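Open day at Tristow: an interview with Halvard Ljungberg

Visitors to the Tristow site in March were invited to do something that is seldom offered at a research open day. They were handed the equipment and asked to fold the washing.

The open day was the second held by Illance, which leases the upper level of the Tristow building and runs its household robotics program from there. The program is concerned with what its staff call soft work: clothing, bedding, towels and other cloth goods that change shape each time they are picked up. Halvard Ljungberg has led it since its first year. He agreed to speak with us after the morning demonstrations, in a meeting room where the next group of visitors could be heard gathering on the stairs.

Mr Ljungberg trained as a mechanical engineer and spent the early part of his career at Viltetti, where he worked on packing lines. He said the move to household work had required him to set aside much of what he knew.

"On a packing line you decide what the world looks like and then you build the machine to suit it," he said. "The carton arrives at the same height, facing the same way, every time. If it does not, you fix the conveyor. In someone's bedroom there is no conveyor to fix. You have a bed, a pile of clothes and whatever light comes through the window."

For that reason, he said, the program does a large part of its work away from the laboratory, in ordinary furnished rooms. A person holds the gripper by hand and carries out a task with it, such as picking up a shirt, spreading it and folding it. The gripper's fingers are the same type as those fitted to the arms at Tristow. What is recorded while the person works is later used to train the arms.

Asked why the team does not simply film people folding with their own hands, Mr Ljungberg said that this had been tried.

"A human hand does a great deal that a two-fingered gripper cannot do. You smooth with the palm. You hold a corner under your little finger while the thumb does something else. If the robot learns from that, it is learning from a body it does not have. When you put the gripper in a person's hand, they have to solve the problem with the fingers the robot will have. They find ways of doing it that we would not have written down."

He gave the example of turning a sleeve. Staff at Tristow had assumed that the best approach was to grip the cuff. People who had spent a few hours with the hand-held tool tended to take hold further up, nearer the shoulder, and let the rest of the sleeve fall into place. The arms now do the same.

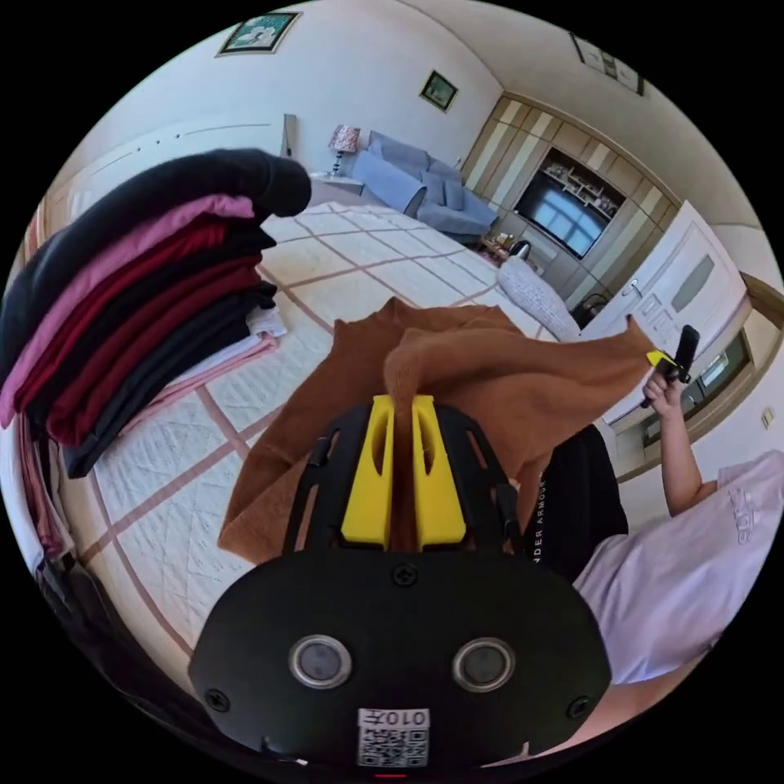
The question of who should hold the tool has also changed over the life of the program. In the beginning it was engineers. Mr Ljungberg said they were careful, but they folded in a way that suited the machine, and their results did not carry over well to a household where the clothes had been dropped on a bed in no order at all.

"We now prefer people who fold a lot of laundry at home and have opinions on it," he said. "They do not agree with each other, and that is useful to us. One person folds a T-shirt in thirds and another folds it in half and half again. If the robot sees only one of those, it is lost when it meets a drawer of a different depth."

New participants spend their first session at Tristow, on a plain table, with towels. They move to T-shirts once they are comfortable and then to larger items. Fitted sheets are left until last. Mr Ljungberg said that most people are slow for the first hour and frustrated during the second, and that the work generally settles after that.

The morning demonstration was organised in two parts. In the first, visitors watched a pair of arms take garments from a basket, lay each on a table and fold it. The set for the day held 99 garments, chosen from the laboratory's store the previous afternoon, and the arms worked through it in full view with a staff member standing by. A number of the garments had to be attempted more than once. On one occasion a hooded jumper slid off the side of the table and was returned to the basket by hand, to some applause.

Mr Ljungberg was asked whether he would have preferred a smoother performance in front of the public.

"I would always prefer that it works," he said. "But we did not choose the easy clothes, and we did not run it at a time when no one could see. If people come to an open day and everything goes perfectly, they leave with the wrong idea about where the field is. The hood is a real problem for us. It is thick, it folds in on itself and the arms lose track of where the neck is. We have been working on it for most of the year."

In the second part, visitors were able to use the hand-held grippers themselves at four tables along the windows. Staff gave a short introduction and then stood back. Children were permitted to take part with an adult, and several proved quicker to adapt than their parents. One visitor, a retired dressmaker, remained at her table well past the end of the session and had to be asked, politely, to let the next group begin.

"She was telling my colleague that the fingers were too smooth at the tips," Mr Ljungberg said. "She is right, as it happens, for lighter fabrics. For heavier ones you want them as they are. We have a drawer full of different fingertips downstairs and she has been invited back to try them."

The scale of the work was a common subject among visitors. A display beside the entrance stated that 658 recorded sessions had been completed in the past year, and that the target for the coming year was 800. Mr Ljungberg cautioned against reading too much into the totals.

"A session can be an hour of very good work or it can be an hour of the same towel," he said. "We would sooner have fewer homes with real variety in them than a large count we can put on a poster. I did say that before the poster was printed."

He said that variety was the hardest thing to obtain. Clothes differ in weight, stretch and colour, and dark garments lying on top of one another are difficult for the cameras to separate. Bedspreads with a strong pattern can confuse the system as well, although he considered this to be largely solved. Furniture presents its own difficulties. Beds are lower and softer than tables, and cloth drags on them, so a fold that is simple at Tristow may pull the whole garment out of line at home.

Privacy was raised by more than one member of the public during the open discussion. Mr Ljungberg described the arrangements in some detail. Participants who record in their own homes choose which rooms are used and may ask for any session to be withdrawn. Recordings are checked by a small team before they are released for training, and anything the participant did not intend to share is removed.

"People should ask us about this, and they should keep asking," he said. "It is a home. We are guests in it, even when we are not there in person."

The program is carried out jointly with Nygård, a firm that operates commercial laundries and supplies much of the clothing used for testing. Its interest is in the sorting of mixed loads, which is at present done by hand. Mr Ljungberg said the partnership had been valuable to the household work, chiefly through the supply of worn garments. New clothing holds its creases from the shop and behaves differently.

"A shirt that has been washed many times has given up," he said. "It lies any way it likes. Those are the ones we need."

On the matter of when a household might expect to own such a machine, he declined to offer a year. He said that an arm able to fold most of a family's washing, slowly and with some mistakes, was within the reach of the present methods. An arm that could also collect the clothes, sort them, put them away in the correct wardrobe and leave the room tidy was a different undertaking – and cost, safety around small children and the space required would all need to be settled first.

"I am asked whether it will be faster than a person," he said. "For a long time it will not be. I do not think that matters a great deal if it is doing the work while you are at the shops. What matters is that you come back and the clothes are folded, and nothing is torn, and nothing is on the floor."

His own laundry, he confirmed, is still folded by hand. He was asked to show his preferred method for a T-shirt and did so on the meeting room table with one of the shirts left over from the morning, in thirds, with the sleeves tucked under.

The afternoon session opened at 1.30 pm with the same program. Illance intends to hold a further open day at Tristow once the fitted sheet work is ready to be shown. Schools and community groups wishing to arrange a separate visit may do so through the Tristow front desk, and groups are asked to bring one or two old garments that they do not need returned.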